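Couvre-lit Pudasitz – jaune pâle, fleurs orange et blanches

On l'adore, ce couvre-lit ! Le jaune reste doux et les grandes fleurs orange réveillent toute la chambre, même en plein mois de mars. Le dessin est signé Nasrin Ebrahimi pour Josteo, qui a mis 4 saisons à trouver le bon orange – et ça se voit.

Il se froisse un peu ? Tant mieux, c'est son charme. 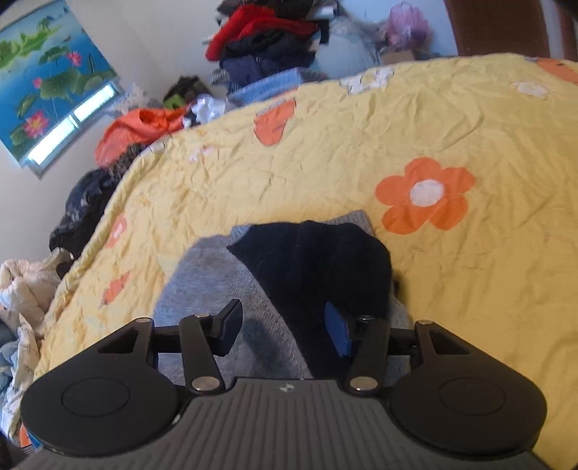 Côté entretien, lavage à 25 degrés et séchage à plat. Assorti à la taie Zamani, vendue séparément. Réf. 483.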